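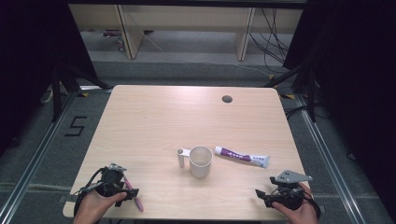
White mug on the table, pink toothbrush held in a gripper

Hi! I'm looking for people to join a tooth-brushing diary project I'm running at Vurklow this summer, and I'd love to hear from you, even if (like me) you're a bit lazy about it at night. You keep a short diary for 20 days, morning and evening, and write down when you brushed, how long it felt and what you'd had to eat or drink before.

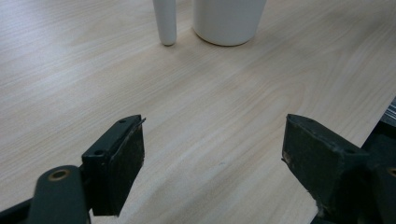
The diary takes a minute or two each time, and you can do it on paper or on your phone. Please don't change your habits for us! If you skip a night, write "skipped" and carry on. We pay $180 once we have your finished diary, and the Firov office mails the checks.

You need to be 18 or over, live in or near Sadden, and have no dental work booked during those weeks. Braces are fine, dentures sadly aren't this time. We have 41 places left.
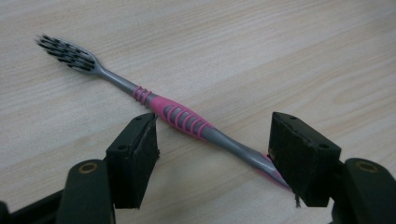

One reader who kept a diary for us in May wrote in to say the evening pages were the hard part, so put it by your bed with a pen.

To sign up, call or stop by the El Fassi building, front desk, by 23 July 2023. Leave your name and a number and I'll call you back myself, usually after lunch.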